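From: Rhys Wihongi
To: bimanual-data list
Subject: Re: [bimanual-data] plate wiping episodes, what to keep

Izzati Yusof wrote:

> Hi all,
>
> We're starting on plate rinsing and wiping at Sultberg next month and I'd
> like to avoid redoing the whole set halfway through. I know the Kellard
> group has been recording something close to this. Three things I'm stuck on:
>
> 1. Do you reset to the same start pose every time, or let the arms start
> wherever the last episode ended?
>
> 2. What do you do with episodes where the plate ends up only partly clean?
> Our operators want to throw them out. I'm not sure.
>
> 3. How much do you move the trays between episodes? We taped ours down for
> the pilot and the policy fell over as soon as the tape came off.
>
> Any numbers would help me argue for more operator time.
>
> Izzati

Hi Izzati,

Answers in your order, then a few things you didn't ask about.

1. Start pose. We started out with a fixed home pose and dropped it. With a fixed home, the first second or so of every episode is the same motion, and the model learns that part very well and not much else about the approach. Now the operator parks the leader arms anywhere inside a loose region over the work area, and recording starts from there. The one rule is that neither gripper may be touching anything at the first time step. If you need a strict home for safety reasons, trim the opening move before training.

2. Partly clean plates. Keep them, but label them. We use 3 labels: clean, partial, abandoned. Partial means the operator finished the routine and residue was left on the plate. Abandoned means they stopped early, for a drop or a slip or a jammed gripper. Training uses clean only at the moment. The partials go to Hoani, who is fitting a small classifier to decide when another pass is needed, and for that job they are worth more than the clean ones. Out of 379 episodes recorded so far, 46 are marked partial. I would not have that classifier at all if we had let people delete as they went.

Have someone other than the operator do the labeling. We let operators label their own for the first batch and the line between clean and partial moved depending on who was in the chair. Going over that batch again took longer than recording it.

3. Moving the trays. Yes, move them. Between episodes we shift the trays by a hand's width or less in any direction and turn them a little. Every so often we make a bigger change, such as swapping sides. Don't let the operator choose the placement, they will drift toward whatever is comfortable to reach. We have a short script that prints a placement and the operator follows it. Happy to send it, it is very plain code.

The layout we are using now has more on the table than our first one did. We went from a single plate to 2, and added a second tray in a different color. The policy trained on the single-plate set would often reach for a spot between the plates and stop there. Adding two-plate episodes fixed most of that. It still hesitates when one plate is partly under an arm, so we are recording more of those on purpose.

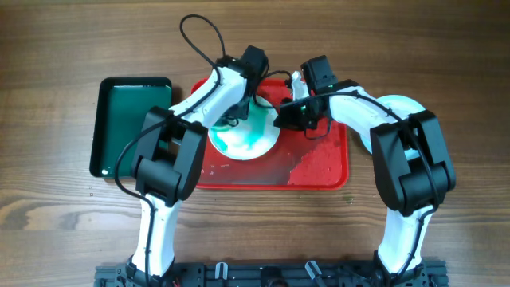

Kellard bench during plate work. Green residue on the plate at left, second plate under the right arm.

Other points:

Water. It changes how everything looks to the camera, and reflections on a tray bottom come and go with the overhead lights. We recorded a dry set first and it was close to useless once we added water. If your real task is wet, record wet from the beginning. Keep your cables up and away from the trays, and check the lower joints at the end of every session.

Residue. Vary it. We used one green paste for too long and the classifier learned to look for green. We are adding a brown one and a pale one. The pale one on a white plate is hard for the human labelers as well, so plan on a second look at those.

Session length. People get sloppy well before they say they are tired. We stop at a fixed time with a break in the middle. I can see it in the data when we don't - the approach speeds go up and the grippers start knocking into each other near the center.

Notes. Write down the tray positions, the residue and the operator for every episode at the time, in the same file as the episode itself. We kept a separate sheet until June and I am still matching rows.

On operator time, I can't give you a good figure for how many episodes you'll need, as it depends on how much you vary. The relabeling and the dry set are the two things I'd bring up with whoever signs off the hours. Both were work we did twice.

The folks at Preravthorpe asked for the same layout details a while back, so I'll put the placement script and the label definitions in the shared folder and you can all take them from there. Could you post your gripper finger dimensions when you have them? I'd like to know if your episodes and ours can be pooled.

Rhys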